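Stenness Players open the season with a new musical

The Stenness Players are back, and what a way to start! Their new musical, Tierney, opens in August at the old Jorport ferry hall, with Dilek Gündoğdu in the title role and 164 seats to fill every night.

Gündoğdu grew up two streets from the hall and sang in its children's chorus before leaving to study theater. She has spent the past few years touring in small parts, and this is her first lead. At the open rehearsal she took the big second-act number at full voice, then asked to go again (the pianist looked delighted).
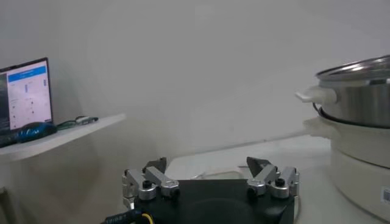 Metal gripper with its two fingers set wide apart.

Samira Hourani wrote the book and the songs, and she is directing as well. The story follows a lighthouse keeper's daughter who runs off to join a traveling show, and Hourani has been working on it since her college days. An early version ran for 2 nights as a staged reading and sold 149 tickets at the door, far more than anyone had planned for.

"I kept cutting songs and Dilek kept asking for them back," Hourani said. "She won most of those arguments." 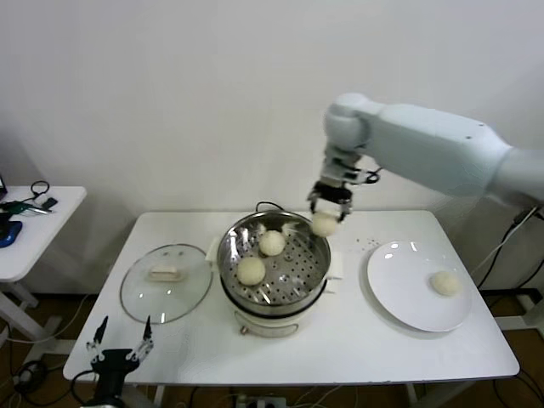

The cast also includes a live band of five, tucked up on the balcony, and a chorus drawn from the town's evening singing class. They sound terrific already, especially in the ferry song that closes the first act.

Tickets are on sale now through Ollico, with reduced prices for students. Doors open at 6:45 p.m. and the curtain goes up at 7:30.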